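How to Write a Review of a Short Book of Criticism

26 shares
4 comments

Short books of film or literary criticism are harder to review than long ones. A long study gives you chapters to report on and a thesis that gets repeated often enough that you can't miss it. A book of 56 pages may state its argument once, in a subordinate clause, and then spend the rest of its time on a single shot or a single line of verse. This page sets out a way of working that gets you from a first reading to a finished review.

I'll use one book as the running case: Hortensia Londoño's Distel, an essay on the use of offscreen sound in three films by the director Arango. You don't need to have read it or seen the films.

Before you start

Find out three things from the editor: the word count, the deadline and whether the journal's readers are likely to know the field. The third matters most. A review for a film studies quarterly can use the word "diegetic" and move on. A review for a general arts page has to say "sound that the characters can hear," and that takes up space you need to plan for.

Two lengths are common. A notice of 500 or 600 words has room for one idea about the book and one passage quoted from it. A review essay is several times longer and usually brings in other books. These instructions are for the first kind, with a note near the end on the second.

Step 1. Read it once without a pencil

Read the whole book in one sitting if you can. With something the size of Distel that takes an evening. Don't underline. When you finish, close the book and write down, in no more than three sentences, what you think it argues. Date the note and put it aside. You will probably be wrong in some respect, and the way in which you are wrong is useful later.

My own note on Distel said that Londoño believes Arango uses offscreen sound to stand in for characters who have died. On a second reading I found that she raises this idea on the fourth page and drops it on the ninth. Her real claim is that the sounds have no owner at all, and that viewers supply one. I had been told what to expect by the back cover and had read for it.

Step 2. Read it again and make an outline

On the second reading, go paragraph by paragraph. For each one, write a line saying what it does. Use verbs: concedes, cites, describes, objects, returns to. Avoid lines like "the harbor scene," which only tell you the topic. "Uses the harbor scene to show that the foghorn comes before any boat is mentioned" tells you what work the paragraph is doing.

Look at your outline for these:

- a point where the author changes her mind
- a source that gets far more space than the others
- a promise made early and not kept
- a section that could be removed without loss

Distel has a long section on Erov, a theorist Londoño obviously admires, and it takes up close to a third of the book. In outline form it was clear that she only needs him for one distinction, between a sound that is hidden and a sound that is simply elsewhere. The remainder of the section is exposition. That became the main reservation in my review, and I would not have noticed it from memory.

Step 3. Go back to the works

If the book is about films, watch the films. If it's about poems, read the poems. You don't have to cover everything, but you should check at least one close reading against its source.

Watch the scene before rereading what the critic says about it, and take your own notes. Then compare. You are checking two separate things. The first is accuracy: is the shot where she says it is, does the line read as quoted? The second is whether her account lets you see or hear something you missed. A reading can be accurate and dull. It can also get a detail wrong and still be worth having, in which case you say both.

Londoño puts a door slam in the second reel before a cut. In the print I watched it comes just after. Prints and restorations differ, so I checked another copy before treating it as a mistake. The slam was after the cut there too. I gave it half a sentence in the review.

Step 4. Decide what kind of book it is

Critics write in forms, and a book should be judged as an example of its own form. A polemic can leave out the other side. An introduction can't. An essay is allowed to wander, though you can ask whether the wandering got anywhere.

Write one sentence beginning "This is a book that wants to" and finish it as fairly as possible. The author should be able to read your sentence and agree with it. If she couldn't, go back to your outline.

For Distel I wrote: "This is a book that wants to take sounds away from the characters and give them back to the room." It did not appear in the review in those words, but I kept it at the top of the draft until the end.

Step 5. Choose your quotations

Pick four or five passages and expect to use two. A good quotation does at least one of these jobs:

- states the argument more clearly than you could
- shows what the prose is like
- contains the thing you want to disagree with

Copy them exactly, with page numbers, and keep the numbers in the draft even if the journal doesn't print them. The editor may ask. Keep any single quotation under 30 words in a short notice. Past that length readers begin to skim, and you lose space for your own sentences.

Don't quote a phrase only to be sarcastic about it. Almost any writer can be made to look foolish with five words in quotation marks.

Step 6. Write the first draft

The order below works for most notices.

Open with something specific from the book. A scene it discusses, a claim it makes, an odd decision about structure. Leave out general remarks about how much has been written on the subject lately.

Then say what the book argues and how it goes about it. Give this part nearly half your length. New reviewers tend to rush it, wanting to get on to their opinions, but most people who read the review will never read the book. The summary is what they will have.

After that, test one part of the argument closely. This is where your work in Step 3 goes. One reading examined properly is better evidence than quick verdicts on six.

State your reservation, if you have one, and give the grounds for it. Then say who the book would be useful to. A reader who knows Arango's films well and a reader who has never heard of him will want different information – try to give each of them a sentence.

Write the draft straight through. It will come out too long, and that's fine at this stage.

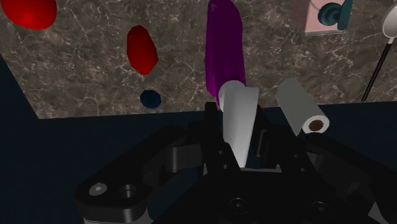
Step 7. Cut it to length

Take out the biography first. A single clause on the author's earlier work is enough. Next, look for praise words that could be applied to any book: rigorous, timely, nuanced, thought-provoking. Delete each one and see if the sentence still says anything. If it doesn't, delete the sentence.

Check your verbs of attribution. "Claims" suggests you doubt it, "shows" says you accept it, and "argues" is neutral. Make sure each is the one you meant.

Read the result aloud. Where you run out of breath, split the sentence.

Step 8. Check facts and send

Check the spelling of every name, including accents. Londoño has a tilde on the second n, and it disappears easily when text is pasted from one program to another. Check the title, the publisher (Tomine, for this one), the page count and the translator if there is one. Translators are left out of reviews far too often.

Compare your draft with the three-sentence note from Step 1. If the review still says what the note says, ask whether the second reading changed anything or whether you stopped looking. Sometimes a first impression holds up. You should be able to say why.

A note on longer review essays

If you have been given more room, don't fill it with more summary. Use it to put a second book beside the first. Choose one that faces the same problem and handles it differently, even if its subject is far off. I would set Distel against a study of stage directions before I set it against another book on film sound, as both would have to deal with events that are reported and never seen.

Do Steps 1 and 2 for both books. You can be briefer on the second, but outline it all the same. It's easy to turn the comparison book into a stick for beating the main one, and an outline makes that harder.

If you dislike the book

Wait a day before drafting. Reread the passage that annoyed you most, in full, with the pages on either side. If you still think it's wrong, say so plainly and quote enough of it for readers to disagree with you. Leave the author's motives alone. You don't know them, and they don't affect whether the reading of the scene is right.

Should you decline the commission? Only if you can't write the fair sentence in Step 4. In that case, tell the editor early enough for the book to go to someone else, and offer to mail your copy on.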